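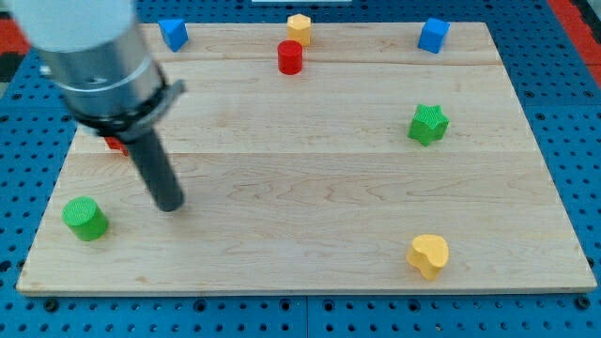
Blocks on the maple board, blue pegboard underneath

Power reserve indicators, do you use yours?

burkelero_5
I bought a hand-wound Utness in October, my first watch with a power reserve display on the dial. I wind it every morning with my coffee, so the hand never gets below the halfway mark. Does anyone get real use out of one?

Afonso Vilela
On a manual watch, yes. I have a Cunha that goes nearly three days and I rotate it with two others. One look tells me if it will make it through tomorrow. On an automatic I wear daily I'd skip it.

gmota
Disagree about automatics. I work at a desk and my Vistitz doesn't get enough motion to stay full. I didn't know that until I had the indicator. Now I give it 20 turns when it drops low.

Afonso Vilela
You could give it the 20 turns every evening and not need the hand. It also puts the dial off balance. Mine is on the case back and I prefer it there.

gmota
Then you have to take it off to read it. I want it on the front.
Graça Mota

tin_lug
What does it add to a service? I was quoted 487 for a plain three-hander and the shop said a power reserve would be extra, but wouldn't say how much.

Afonso Vilela
Depends on the movement. Mine came back at just under 1000, but that included a new mainspring and crown.

burkelero_5
That's more than I expected. I'll let it run down this weekend and see if the hand is accurate.

gmota
Write down the time you wind it. Mine reads empty with five hours still left.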